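글자 타일 정리 일기 (급하게 씀)

2023-05-04

점심 먹고 삼십 분 남아서 후다닥 씀. 오타는 나중에 고칠게요. 아마도.

지난번에 글자 블록 얘기 잠깐 했더니 댓글이 은근 달려서. 그 네모난 거요. 색칠된 판에 하얀 소문자 하나씩 들어간 거. Rurkstead 거 중고로 샀고 Arkum 장터에서 건졌습니다. 2월에 알림 걸어 놓고 한참 기다렸는데 올라오자마자 눌렀어요. 판매자분이 나무 틀도 같이 주셨는데 사실 저는 틀이 더 탐났음. 글자는 뭐 어디나 있잖아요. 근데 홈이 길게 파여서 글자가 한 줄로 쏙 들어가는 나무 틀, 이게 은근 찾기 힘듦.

받아서 제일 먼저 한 건 닦기. 물티슈로 한 번, 마른 수건으로 한 번. 틀은 물 닿는 게 싫어서 Jernitz 나무 오일 조금 묻혀서 문질렀고요. 많이 바르면 안 됩니다. 예전에 도마에 들이부었다가 이틀을 끈적거린 사람이 여기 있어요. 오일은 진짜 콩알만큼. 냄새는 좀 나는데 창문 열어 놓으면 금방 빠지고.

그다음은 분류. 처음엔 알파벳 순서로 했어요. a부터 z까지 작은 칸에 하나씩. 예쁜데 불편함. 단어 하나 만들려면 칸을 다섯 번 열어야 되고 닫는 건 또 까먹고. 그래서 지금은 색깔로 나눴습니다. 빨강은 빨강끼리, 파랑은 파랑끼리. 글자 찾는 시간은 좀 더 걸리는데 치우는 속도가 완전 다름. 저는 치우는 게 빨라야 꺼내게 되더라고요. 퍼즐도 그렇고 물감도 그렇고.

요즘 단어는 robot. 다섯 글자라 길이가 딱 좋고 o가 두 번 나와서 좋아요. 같은 글자인데 색이 다르면 어느 걸 먼저 놓을지 고르는 맛이 있달까. 저는 앞에 파란 o.
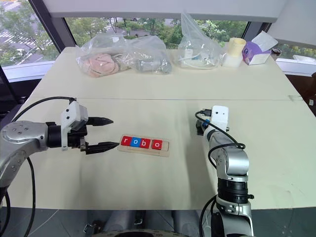 틀에 끼울 때 왼쪽 끝부터 바짝 붙이는 게 포인트예요. 중간부터 놓으면 나중에 한 칸이 애매하게 모자라서 전부 밀어야 됨. 손톱으로 밀다가 옆 글자가 톡 튀어나오고, 그거 누르다 또 옆에 게 올라오고. 한 번 겪어보면 압니다. 첫 글자를 끝에 꽉 붙이고 그 옆에 하나씩. 이것만 지키면 줄이 삐뚤어질 일이 별로 없어요.

아 그리고 뒤집힌 글자. b랑 d, p랑 q. 소문자 세트는 이게 문제입니다. b를 돌려 놓으면 q가 되니까 흩어져 있을 때 진짜 헷갈려요. 저는 뒷면 아래쪽에 연필로 점을 찍어 놨어요. 살살. 지워도 됨. o는 뭐... 어떻게 놔도 o라서 제일 착한 글자.

작업하는 자리는 밝은 상판 쪽이 낫습니다. 예전에 Hourani 카페 구석 자리에서 어두운 테이블에 펼쳐 봤는데 색이 다 가라앉아 보여서 별로였어요. 커피는 맛있었음. 거기 치즈케이크도. 아무튼 밝은 데 놓으면 빨강 파랑이 또렷하고, 떨어뜨려도 금방 찾고. 단점은 얼룩. 연필심 묻은 손으로 만지면 바로 티 납니다.

꺼낼 때는 쓸 글자만 꺼내세요 제발. 저는 통째로 와르르 쏟는 버릇이 있었는데 그러면 정리에만 한나절. 지금은 만들 단어를 먼저 종이에 적고, 그 글자만 골라서 틀 오른쪽에 대충 흩어 놓습니다. 가지런할 필요 없고 기울어져도 상관없어요. 어차피 하나씩 집어 갈 거니까.

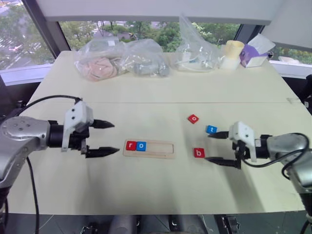
나무 틀에 ro, 오른쪽에 흩어 놓은 글자 타일들.

오른쪽에 두는 건 제 취향이고 왼손잡이분들은 왼쪽이 편하실 수도? 해 보고 알려주세요.

질문 온 거 짧게 답하고 갈게요.

틀만 따로 파냐고 물어보신 분. 저도 몰라요 ㅠㅠ Arkum에서 가끔 보이긴 하는데 금방 나가더라고요. 목공 하시는 분이면 만드는 게 빠를지도. 홈 폭은 타일보다 아주 살짝만 넓게. 딱 맞추면 안 빠져요. 제 첫 번째 자작 틀이 그래서 서랍 안에 잠들어 있습니다. 글자 하나 박힌 채로. g였나.

한글 세트는 없냐. 자음 모음 따로 된 건 봤는데 한 줄 틀에는 안 맞죠. 받침이 갈 데가 없음. 풀어쓰기로 ㄱㅏㅂㅏㅇ 이렇게 하면 되긴 되는데 보는 사람마다 이게 뭐냐고 할 듯.

보관은 뚜껑 있는 납작한 통 추천. 깊은 통은 밑에 깔린 글자가 영원히 안 나와요. 저는 납작한 통 두 개에 나눠 넣고 틀은 그 위에 얹어 둡니다. 뚜껑에 라벨도 붙였는데 글씨를 너무 못 써서 사진은 패스. 습기 걱정되시면 실리카겔 하나 넣으시고요. 김 봉지에서 나온 거 말고 새 걸로요, 저는 한 번 재활용햇다가 타일에서 며칠 김 냄새가 났습니다.

지난 글 조회수가 1,026 찍혔던데 무슨 일이죠. 서랍 정리 글은 289였는데. 다들 글자 좋아하시는구나. 제가 제일 공들인 건 서랍 글이었지만... 괜찮습니다. 네.

다음엔 일곱 글자 단어 해 보려고요. 틀에 들어갈지 모르겠어요. 재 보면 되는데 자가 어디 갔는지. 자부터 찾아야 됨. 혹시 일곱 글자 중에 o 많은 단어 아시면 댓글로 남겨 주세요. 저녁에 확인할게요, 지금 진짜 들어가 봐야 되서.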